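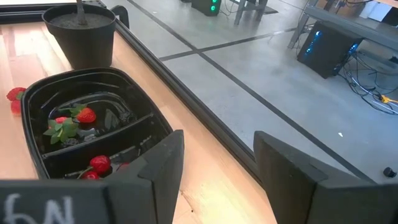

4 min read

Shabnam Kiani has been supplying artificial fruit for shop displays, showrooms and photo sets for long enough to have opinions about blackberries. "They disappear," she says. "A dark berry in a black tray is gone from a few feet away. You have to put it against something red or green, or accept that you paid for a berry that only you know about."

Her company, Pristow, keeps 667 pieces in its small-fruit range. Strawberries make up the largest share, in several sizes and in shades from pink to full red. Leaves are stocked separately. Kiani considers them the more useful item. "A strawberry with a green top already reads as a strawberry. A loose cluster of leaves does different work. It covers part of a berry, and a berry that is partly covered looks like it grew somewhere."

We talked mostly about trays. Pristow recommends the divided kind for both storage and display, preferably with a raised rim and rounded corners. Kiani's reasoning is mechanical. Artificial berries are light and many are close to round, so on a flat surface they travel when the table is bumped. A divider limits how far they can go. She prefers a curved divider to a straight one for mixed fruit, as it gives one large section and one narrow one, and the narrow one can be left empty while the arrangement is being worked out.

Gloss is a separate matter. "Black plastic throws light back in streaks," she says. "For a counter, fine. For close work, turn the tray until the streaks run along the wall and stay off the fruit."
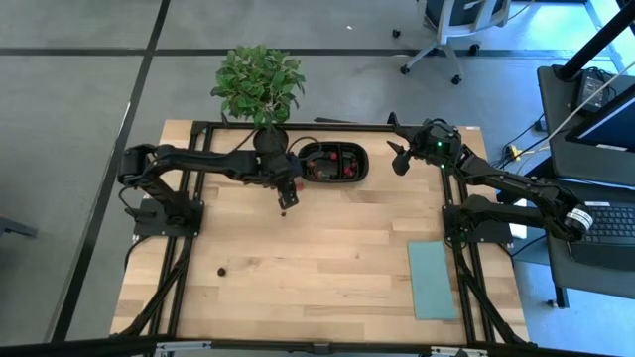
The table counts as part of the arrangement in her view. She likes light wood with visible joints between the planks, in an oil or matte finish. A small dark piece that has rolled out of a tray is easy to find on it, and pieces do roll out. Her standard instruction to customers is to clear the surface at the end of each session, check the floor, and only then put the lid on the storage box. Pristow's replacement orders run to 253 pieces a year, and she attributes most of them to skipped floor checks.

For cleaning she recommends a flat cloth, dampened with plain water, kept to one side of the table and off the fruit while the work is going on. Soap leaves a film in the seeds of the strawberries. Blackberries, with their bumpy surface, should be brushed dry with a soft paintbrush. "Never rub a blackberry. The color is on the outside."

Colm Fitzgerald, who buys for the Larach showrooms, joined the conversation for the part on plants. Larach pairs its fruit trays with a potted plant on the same table, a practice he began in July last year. "Artificial fruit alone looks like a sample case," he says. "With a bushy green plant at the far side of the table, people look at the whole table." He sets the plant behind the tray – never in front – and keeps the pot dark and round so that it doesn't compete.

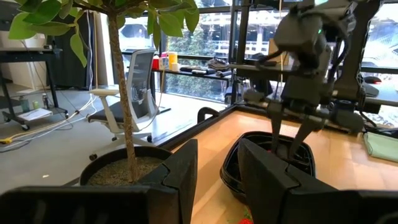 Larger plants go on the floor. Fitzgerald favors a ficus with a single thin trunk, near a window, in a pot topped with gravel. The gravel keeps soil off the floor and hides uneven potting. Pale gray is his usual choice. He budgets about 10 minutes per plant for wiping leaves, more where they face the glass and the dust shows against the light.

Kiani has one reservation about windows. Full-height glass is good for judging color and bad for keeping it. Her reds begin to shift after 2,000 hours of direct sun, by Pristow's own testing, and the pinks go sooner. She advises storing the trays away from the window side of the room and rotating the strawberries between front and back rows. The greens hold up better.

Asked what she would tell someone buying a first set, she gave a short list: a divided tray, two sizes of strawberry, leaves, a few blackberries. Fitzgerald would add a second tray in a lighter color. Kiani agreed, with the condition that the blackberries go in that one.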